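Trucos de taller: lo que aprendimos cuando el brazo se atascó

En Mundungate desmontamos torres de oficina viejas para aprovechar piezas. Desde febrero una parte del desguace la hace un brazo robótico, y desde febrero tenemos también una caja con el rótulo «Cosas que rompió el brazo». La caja va por su segunda ampliación. Dejo aquí los consejos que han salido de ella, por si alguien más tiene la ocurrencia de automatizar un destornillador y mucha paciencia.

La avería que lo empezó todo

Eran las once de la mañana y el brazo tenía que sacar un soporte largo de plástico del chasis. El soporte tiene una pestaña. La pestaña estaba echada. El brazo, que no entiende de pestañas, tiró. Como el soporte no salía, tiró más, y la torre entera se fue de paseo por la mesa con mucha dignidad hasta chocar con el tope. Balance: una pestaña partida, un cable SATA arrancado y Rutilio Villaseñor con el café en la manga.

El programa Fustau, que es el que mueve el brazo, registró la operación como «completada». Técnicamente el soporte ya no estaba donde antes.

Fija la torre antes que nada

Una caja de ordenador tumbada parece que no se va a mover. Se mueve. Usa topes atornillados a la mesa por dos lados como mínimo; la cinta de carrocero no es un tope, por muchas vueltas que le des. Lo comprobamos con 4 vueltas.

Ponle límite a la fuerza

El nuestro venía de serie con un límite pensado para cosas más robustas que una pestaña de plástico con quince años encima. Chutima Rojanasak lo fue bajando hasta que el brazo se paraba al notar resistencia. Ahora se para también por tonterías, y alguien tiene que levantarse a darle al botón. Se hace ejercicio.

Desenchufa y espera

La torre se desconecta de la pared antes de subirla a la mesa. Y la fuente de alimentación no se abre, ni con robot ni sin él: dentro puede quedar carga aunque lleve tiempo desenchufada. Si la fuente está mal, fuera entera.

Aparta los cables del camino

Los cables sueltos se enganchan en la pinza con una puntería que ya quisiéramos para las piezas. Recógelos con bridas reutilizables o con una tira de velcro. Lo que vaya conectado a una pieza que sale se suelta primero, a mano, tirando del conector y nunca del cable.

Cuidado con el zócalo del procesador

Si ya has quitado el procesador, no dejes que la pinza pase por encima llevando nada que se pueda caer. Una tapa de plástico cuesta céntimos. Una placa de las que nos encargó Arnardóttir costaba bastante más, y así nos lo hicieron saber en un correo muy educado.

Las manos, fuera

Parece obvio hasta que el brazo se para y todos metemos los dedos a ver qué pasa. Primero la seta de emergencia, después los dedos. Que esté parado no significa que haya terminado; a veces está esperando una respuesta del programa y arranca en cuanto le llega.

Comprueba el agarre en vertical y en ángulo

Las piezas largas giran en la pinza si se cogen por un extremo. Haz una pasada lenta y mira si el otro extremo baja hacia el chasis antes de dar por buena la trayectoria. Nosotros la repetimos 8 veces con cada modelo de caja nuevo, cosa que a Rutilio le parece exagerada y a su manga no.

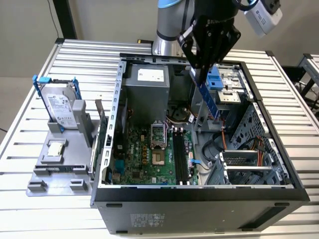

Guarda las piezas rotas

Las pestañas partidas van a la caja, con una etiqueta que diga de qué modelo son y qué estaba haciendo el brazo. La libreta Jakus del taller tiene sitio para 200 entradas y ya hemos empezado a escribir con letra pequeña.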